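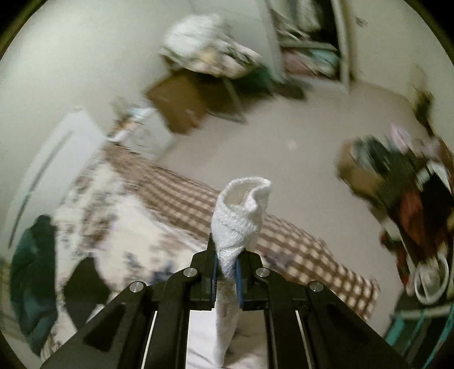
Hand-held gripper closed on a white knitted sock, bedroom setting.

Hand-held gripper: pre-use and in-use inspection checklist
Biseck household handling work, Wovville site
Issue date: July 16, 2025
Applies to: all two-finger hand-held grippers used on clothing and bedding
Completed by: shift inspector

Mark each line OK, Fix or N/A. A Fix in section 1 or 2 takes the tool out of use until it is cleared. Comments are required for every Fix.

1. Fingers and pads

1.1 Both finger tips straight, no chips or burrs. OK
1.2 Pads bonded along their full length, no lifting at the corners. Fix
Comment: left pad on tool 2 lifting at the lower corner. Knit catches on it. Pad replaced and rechecked before the tool went back out.
1.3 Pads clean, no lint or thread trapped behind. OK
Comment: lint builds up quickly with socks and towels. Wipe at each break as well as at the end of the shift.
1.4 Fingers meet evenly when closed on nothing. OK

2. Linkage

2.1 Pivot pins seated, none standing proud. OK
2.2 No side play in the arms when rocked by hand. OK
Comment: slight play on tool 3, within the limit on the Bajpai sheet. Look at it again next time.
2.3 Gaps between the inner bars and outer arms clear. OK
Comment: loose fabric hanging below the grip can work its way in here. On long items, open the fingers and grip again nearer the end. Do not pull the cloth through by hand while the tool is closing.
2.4 Cycle count below the service limit of 1,000. Fix
Comment: tool 1 read 1,070. It should have been pulled at 1,000. Sent to Cusach for new pins. Counts are to be read at the start of the shift from now on.

3. Work area

3.1 Walking route clear from the bed to the closet and to the door. Fix
Comment: bags and clothes on the floor had spread into the route. Moved back against the wall. The room is meant to be cluttered for this work, but the floor where the operator stands is not part of that.
3.2 Boxes stable and not stacked above waist height. OK
3.3 Straps, cords and loops kept away from the operator's feet. OK
3.4 Lighting good enough to see the finger tips against dark and light fabric. OK
Comment: dark items on dark items are still hard to judge. Slow down for these.

4. Items being handled

4.1 No pins, needles, blades or broken zips in the clothing. OK
Comment: pockets checked as well. Please write this down each time, even when nothing is found.
4.2 Items washed before first use and after 12 sessions. OK
4.3 Nothing fragile under the fabric on the bed. OK

5. Operator

5.1 Free hand kept clear of the fingers while closing. Fix
Comment: operator was straightening cuffs with the free hand while the tool was still closed. Stopped and reminded. Open, put the item down, straighten it, pick it up again.
5.2 Sleeves close-fitting, no loose jewellery. OK
5.3 Grip released slowly over the bed or container, never flicked off. OK
5.4 Break taken on schedule, tool laid flat with fingers open. OK

Outstanding

Tool 1 stays out until Cusach returns it. Tool 3 to be rechecked for play at the next inspection. Line 2.4 will be reworded at the November review so that the reading itself is written down as well as the mark.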